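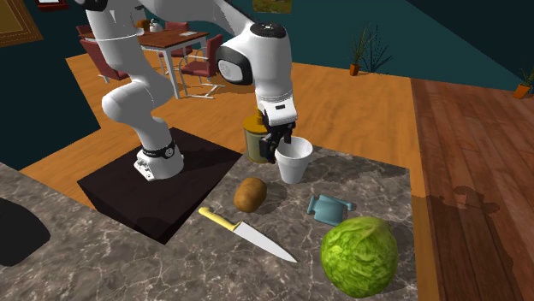 Sim kitchen, gripper open at the rim of the cup, potato and knife in front.

Tuesday, after lunch. Had a good long morning on the cup task with Hefin, and I want to get it down while I still remember who said what. The Jarnthorpe canteen wants the arm to take over clearing the prep counter between sittings, and we've promised them 200 runs in the simulator before anything goes near their real kitchen. We're at 103, so just over halfway, and I'm rather pleased with us!

The bit I keep chewing over is the staff. Horacio Toledo has run that counter for years and he came over to sit with us for an hour (he brought biscuits, bless him). I'd thought he would ask about speed. What he wanted to know was who gets called when a cup is on its side and the arm won't have it, and whether that person still has their own prep to do at the same time.
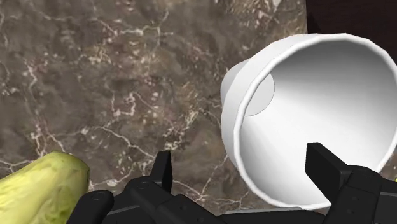
It's a fair worry, and we hadn't written a word about it. At the moment our plan says "operator assists", as though there were a spare operator standing about with clean hands. Hefin reckons one person per shift should have it as a proper part of their job, with the time set aside and the training paid for. I agree, and I'd like it put to Katell before the September visit.

Horacio also asked that knives stay a job for people, full stop. I said I'd pass it on, and I'm writing it here so that I do. 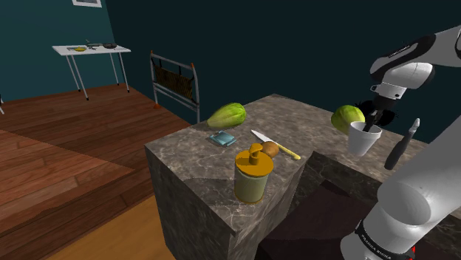 Fingers down inside the cup, one lettuce behind it and the other at the back left.

To do: rerun the last 4 with the slower approach, rewrite the "operator assists" page, return Horacio's biscuit tin.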